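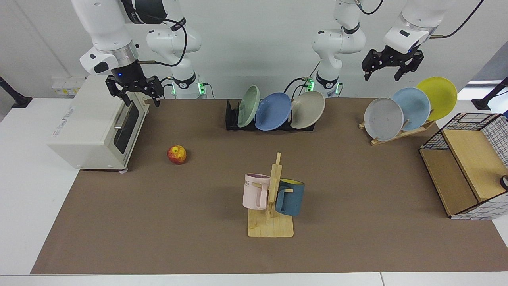

Bon, je me lance dans un fil sur un sujet qui me passionne depuis des mois : les règles de travail autour d'une cellule à deux bras quand on manipule de la vaisselle ! Chez Pellulus on en a écrit 4 pages, on les a jetées, on les a réécrites. Première règle, la plus bête et la plus utile : on ne démarre rien tant que les deux pinces ne sont pas ouvertes, vides et bien dégagées de la table. Regardez les nôtres, l'une au-dessus du petit four, l'autre du côté des assiettes, et aucune ne tient quoi que ce soit. C'est cette position-là qu'on appelle « départ » dans la fiche, et elle a maintenant sa ligne à cocher.

Pourquoi une ligne à cocher ? Parce qu'en janvier on se fiait au « c'est bon pour moi » lancé d'un bout à l'autre de la salle. Je vous laisse imaginer le nombre de versions différentes de « bon ».

Deuxième point, l'ordre des objets. On pose d'abord ce qui est lourd, ensuite les supports, et la vaisselle en tout dernier. Angeliki Liapis a insisté pour que la liste suive le sens de la pose et je la remercie encore, on va beaucoup plus vite qu'avec l'ordre alphabétique (oui, on avait fait un ordre alphabétique).

Les tasses, maintenant. Une tasse sur un arbre à tasses doit être enfilée par l'anse jusqu'à ce qu'elle tienne toute seule. On la lâche, on attend qu'elle ne bouge plus, on passe à la suivante. Celle qui glisse est remise en place à la main, bras à l'arrêt, jamais par une petite correction au joystick « juste pour voir ».

D'ailleurs, bras à l'arrêt, ça veut dire quoi chez vous ? Chez nous ça voulait dire deux choses selon la personne : programme en pause, ou mouvement verrouillé. La fiche dit désormais « verrouillé », point. La pause n'autorise personne à mettre la main dans la zone. Si vous ne devez reprendre qu'une seule règle de ce fil, prenez celle-ci !

Les assiettes en rangée, c'est mon chapitre préféré. Une assiette dans un égouttoir penche, c'est normal, il est fait pour ça. On a donc arrêté d'exiger du « droit » et on écrit : chaque assiette dans son intervalle, jamais deux dans le même. Matúš Havlíček a ajouté qu'on vérifie en se plaçant de côté, et ça change tout, de face on rate la moitié des erreurs.

Côté journal, on est à 3,318 essais consignés dans Cleker, dont 947 avec une remarque écrite à la main. Ce sont ces remarques qui ont fait naître presque toutes les règles. Un champ libre, court, obligatoire en cas d'arrêt — je ne reviendrai jamais en arrière.

On m'a demandé si on arrêtait toute la séance au premier objet tombé. Non. On arrête l'essai, on verrouille, on ramasse, on note, on revient au départ. En revanche, si c'est cassé, on vide toute la surface et on nettoie avant de reprendre, même s'il ne manque qu'un éclat minuscule. Sarantis fait pareil de son côté, avec en plus un changement d'opérateur, idée que je trouve très bonne et que je vais proposer.

Ce qu'on n'a pas encore réglé : les câbles. On demande un contrôle visuel du mou près des poignets avant chaque série, mais « assez de mou » reste une affaire d'œil. Si quelqu'un a une formulation qui marche, je prends avec joie.

La version à jour de la fiche sera partagée le 12 août, en deux formats, une page à afficher et le texte long. Relectures bienvenues, surtout les pointilleuses !

Fils > Robotique > Bonnes pratiques

Contact | © Bistton | Haut de page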